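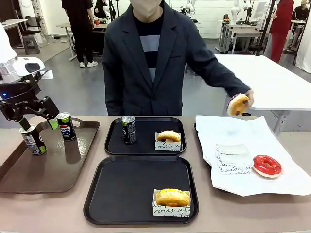
Fovdale, left arm, mid-grasp on a can over the brown tray, with the doughnut side of the table being changed by hand.

Skirier: snack table runs

Hello! This is the data and the bits of code behind our short paper on what happens when you move things about while a robot is already busy. I'm Aslak Granström, I did most of the table work and nearly all of the labelling, so if a label is wrong it's probably me you want.

The idea is simple enough. Lots of grasping policies are tested on a table that stays put. We wanted to know how a policy copes when somebody reaches in and swaps a doughnut or shifts a box while the arm is going for a drink. So we kept the task dull (pick up the can you were told to pick up, put it on the tray you were told to use) and made the rest of the table lively.

What's in here

There are 355 runs. In 184 of them a person changes something on the table during the run, and in the others the table is left alone. Each run has video from the fixed camera, joint positions, gripper opening, the typed instruction and my notes. The notes are plain text and a bit scruffy, sorry! I used "box" for the paper doughnut boxes and "tray" for anything flat with a rim, whatever the colour.

What we found

The policy we call Getgate replans every 7 steps, and it got through the changed tables almost as well as the quiet ones. The Symonenko baseline plans once and sticks with it. It was fine on quiet tables and went downhill fast once hands came in, even when the hands were nowhere near the can. My guess is that it never learnt to ignore people, but we haven't tested that properly, so please don't quote me on it.

Shiny things were a pain for both. Dark cans on a dark tray gave the most missed grasps, and I'd love somebody to have a proper go at that.

Getting started

Unpack everything into one folder and run check_runs first. It takes a few minutes and moans loudly if a file is missing. Training for 3000 steps is enough to get close to our numbers; going longer didn't help us much.

Known problems

A handful of the November runs have the gripper opening logged a beat behind the video. They're marked "late" in the notes and I leave them out of training.

If you find more, open an issue and put the run number in the title.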